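Subject: Re: [kitchen-share] Cups and the wood counter next to the sink
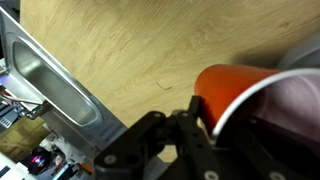 Bijan Farahani wrote:

> The red-orange cups are fine by me, but can we agree on where they go after rinsing? I keep finding them on the wood. There's a rack in the left cupboard.

Bijan, agreed on the rack. I'll put it out tonight, on the far side of the basin – it drains better there.

The wood itself needs oil before July. It has a pale finish and rings show up fast. I have over half a can of the Dultov left from last time, enough for 3 thin coats. Leave 4 hours between coats and keep everything off it overnight.

There is also a small dark curved mark near the middle. It could be a hair or a scratch. Wipe it first, and if it stays I'll sand it lightly before the oil goes on.

Rania Matar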